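Corpus Drosach: documentación del conjunto de datos

Última actualización: 24/10/2023

Drosach es un corpus de programas de asignatura y guías de lectura de departamentos de Filosofía, Filología e Historia. Se preparó para estudiar qué se manda leer en los primeros cursos de humanidades y cuánto cambia esa lista de una promoción a otra. Este fichero explica qué contiene, cómo se recogió y qué usos no recomendamos.

Contenido

La versión actual reúne 698 guías docentes de 60 departamentos. Cada guía está en texto plano, con una ficha aparte en CSV. Las campos obligatorios se rellenaron a mano; los opcionales pueden venir vacíos.

- guias/ - un fichero de texto por asignatura, en UTF-8
- fichas.csv - metadatos de cada guía
- lecturas.csv - una fila por obra citada en la bibliografía
- notas/ - decisiones de codificación y casos dudosos

Campos de fichas.csv

- id_guia: identificador interno. No se reutiliza aunque la guía se retire.
- area: filosofía, filología o historia. Las asignaturas compartidas llevan el área del departamento que las coordina.
- curso: de 1 a 4.
- caracter: básica, obligatoria u optativa.
- idioma: idioma en que está escrita la guía, que a veces no coincide con el de las clases.
- generalista: sí, no o dudoso. Véase el apartado siguiente.

El campo «generalista»

Es el campo que más discusión nos ha dado. Marcamos «sí» cuando la asignatura se dirige a estudiantes sin formación previa y cubre más de un periodo o más de una tradición. Un curso de introducción a la ética que solo trabaja un autor se marca «no», aunque el título diga «introducción». Si los dos codificadores no se pusieron de acuerdo tras la segunda lectura, el valor es «dudoso».

Hay 96 guías con ese valor. Karim Dabbas revisó todas y dejó un comentario en notas/dudosos.txt. Quien quiera trabajar con un criterio binario puede excluirlas o asignarlas según sus propias reglas, pero pedimos que lo indique al publicar resultados.

Recogida y limpieza

Las guías se descargaron de páginas públicas o las enviaron los propios departamentos. Se eliminaron nombres de profesores, correos, despachos y horarios de tutoría. La conversión desde PDF se hizo con Rorden, nuestro script interno, que falla con las tablas de dos columnas. En esos casos la bibliografía se volvió a teclear.

Los títulos de lecturas.csv están normalizados al español cuando existe traducción publicada. El título tal como aparecía en la guía se conserva en titulo_original. Las ediciones no se distinguen: una antología escolar y una edición crítica de la misma obra cuentan como una sola entrada.

Limitaciones

- Una guía dice lo que se pide leer. No dice lo que se lee en clase ni lo que entra en el examen.
- Historia está peor representada que las otras dos áreas, sobre todo en tercero y cuarto.
- Las optativas desaparecen y vuelven con otro nombre. No hemos intentado enlazarlas entre sí.
- Las bibliografías largas suelen arrastrarse sin cambios durante años, y eso infla la presencia de manuales antiguos.

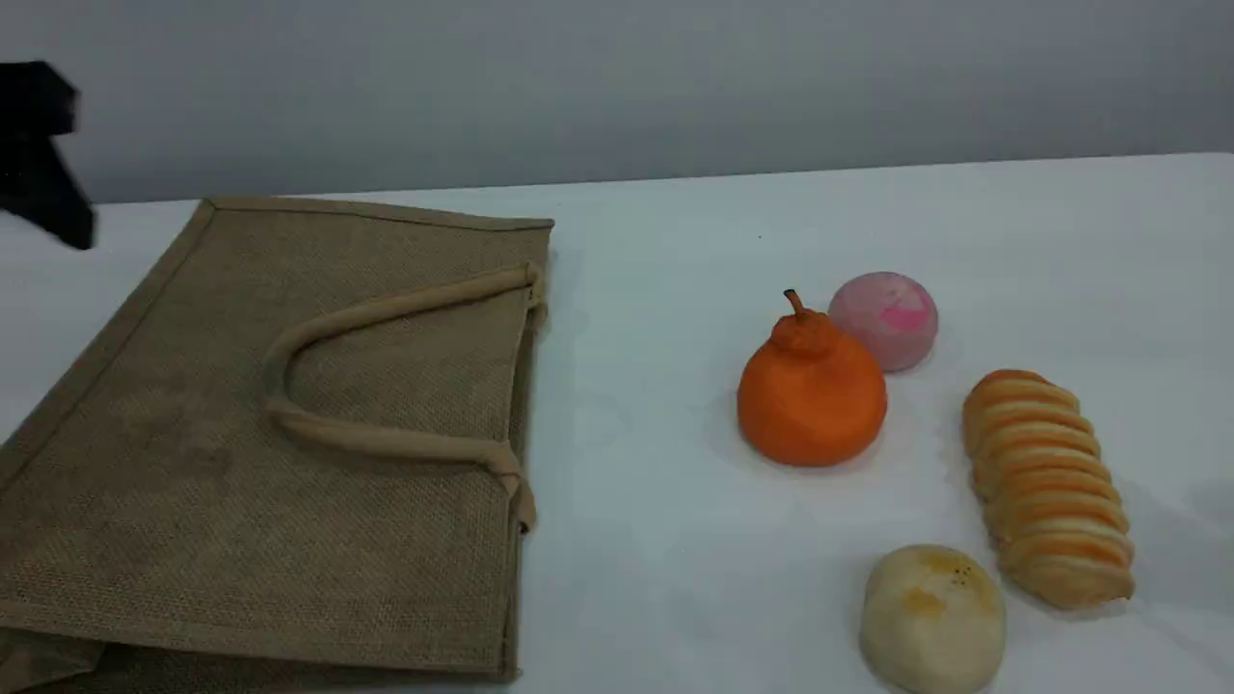 Usos previstos y no previstos

El corpus sirve para comparar planes de lectura, para estudiar la repetición de autores y como material de prácticas en cursos de bibliografía. No debe usarse para clasificar departamentos por calidad ni para evaluar a docentes. Tampoco es una muestra representativa - los departamentos que responden a los correos pesan más que los que no lo hacen.

Licencia y cita

Las fichas y las notas pueden reutilizarse citando la fuente. Los textos de las guías siguen siendo de sus autores y se distribuyen solo para investigación. Forma de cita recomendada: Saliba, T. y Dabbas, K., Corpus Drosach, grupo Skudedico.

Mantenimiento

Tamer Saliba atiende las correcciones y las peticiones de retirada. Para avisar de un error basta con indicar el id_guia y el campo afectado. La próxima revisión está prevista para diciembre y se limitará a lecturas.csv.

Documentos relacionados

- Manual de codificación para el campo «generalista»
- Qudah: lista de autores normalizados
- Rorden: problemas conocidos en la conversión de PDF
- Registro de cambios del corpus Drosach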